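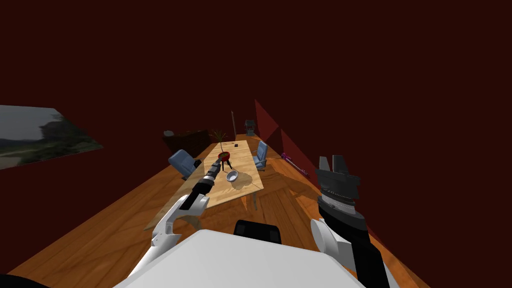
Simulated room, looking toward the long wooden table and the red planter.

Silden Small Fish Notes

Welcome, and thank you for stopping by! Silden is a collection of written notes on keeping small freshwater fish at home, put together over a good many evenings and tidied up (mostly) so that other people can use it too. It began as one long text file about feeding, grew a second file about water changes, and kept growing from there.

What you get

There are 154 notes in the current release, stored as one plain table called notes.csv. Each row is one note about one tank on one day. The columns are:

note_id: a number that never changes, even if the note is corrected later
tank: Plurnance, Paucar or Kirnley
water_temp: in degrees Fahrenheit
fed: what went in and how much, in the keeper's own words
behavior: free text, sometimes a single word and sometimes half a page
water_change: percent of the tank replaced that day, or blank

The tanks all have names because "the one by the stairs" stopped making sense after the furniture moved. Plurnance is the big planted one and has the longest run of notes. Paucar is for bottom dwellers, so its behavior column is full of digging and hiding. Kirnley is the little quarantine tank, and you'll notice it goes quiet for weeks at a time when there are no new fish to settle in.

A few things to know before you use it

A blank in water_change means nothing was written down. Please don't read it as zero! A value of 100 shows up only for Kirnley, on days when it was emptied and cleaned out completely between guests.

The temperatures before December came from a stick-on strip and were rounded to the nearest 5 degrees. After that a proper glass thermometer took over, and the readings get a lot more interesting.

Feeding amounts are pinches, and a pinch is whatever a pinch was that day. I did think about converting them all to grams and then decided I'd only be making numbers up. If you want to compare appetite between tanks, the behavior column will serve you better (look for words like "greedy" and "ignored it").

Known problems

Note 3 was entered under the wrong tank in the first release and has been moved to Paucar, where it belongs. A handful of plant names are still misspelled.

Corrections and sharing

You're welcome to copy, trim and pass these notes along, so long as you keep this file with them. If you spot a mistake, send the note_id along with what you think it should say, and I'll look it up in the paper logbook.

Last updated Thu 12 June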